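Board index > Small Shop Automation > Buying, Budgets and Planning

Two arms for upholstery cleaning, what did I forget to budget for?

ottoman_empire_79
Joined: July
Posts: 4

Hi all! Long-time reader, finally have something to ask. We refurbish seating for waiting rooms and small hotels, mostly cream and beige (why does everyone buy cream), and I have the go-ahead to price a two-arm cell for wiping and light handling. I'm so excited I've been drawing layouts on the back of invoices.

My list so far is 2 arms from Greltow, grippers, a bench frame, a wrist camera on each side and a Tristent controller. I put 800 dollars down for spare fingers and pads. Is that silly? What am I missing?

stitchwitch
Senior member

Great project, please keep posting! Spares at 800 is fine for a first year if you print some of your own. What I don't see is covers, cable sleeves or any kind of dust extraction. Old seating sheds like crazy and it gets into everything.

pallet_jack_b

I'd go the other way and start with one arm. Spend what you save on a decent fixture that holds the piece still. Two arms means two of every spare, and you'll spend your first months keeping them from bumping elbows.

ottoman_empire_79

Hmm, but one arm can't hold a loose cushion and wipe it too, can it? That's half our work.

pallet_jack_b

A clamp can. Clamps are cheap and they don't need software updates.

stitchwitch

Clamps leave marks on soft stuff, PJ. I tried it on padded seats and ended up buying the second arm anyway, plus paying for the crate twice. If the money is there now, get both now.

Malabanan_Bay_Works
Moderator

Both fair. Ottoman, add a line for setup time, whatever you decide. We set aside 2000 for ours and used all of it, mostly on getting the reach right over curved pieces. The Wamosex planning sheet pinned in this section has a row for it that people love to delete. Don't delete it!

gripper_goblin

Jumping in with something from our own cell, view from the wrist on the black gripper. Look at the gray one on the right when you think about your cleaning budget.
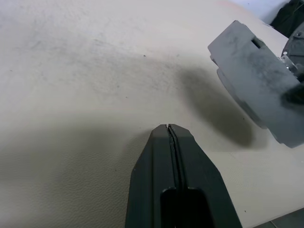 Filed under: Grippers and End Effectors

Look at how much dark dust is sitting on those plates. The black one has a few pale flecks on it and that's it, but matte black hides plenty so I don't trust it. And you can see the smudges on the cream, which is the kind of thing you'd be wiping all day. I'd budget for a brush, wipes and a regular half hour of someone's time before I'd spend another cent on fancy fingers.

stitchwitch

Yes!! That's what I meant about covers. Also note the shadows, Ottoman. They fall right across the working area, and on pale material a shadow and a gray smudge look an awful lot alike to a camera. Put a soft light on the list.

pallet_jack_b

One arm, one shadow. Just saying.

gripper_goblin

Ha, ok, but the light is still cheaper than redoing the layout later.

ottoman_empire_79

This is so useful, thank you. Adding covers, extraction, a light and the setup row. Still leaning toward both arms, sorry PJ. Does anybody know if Greltow sells the sleeves separately or only with the arm?

Malabanan_Bay_Works
Moderator

Separately, last I asked. Get it on the same quote though, shipping on small parts is painful.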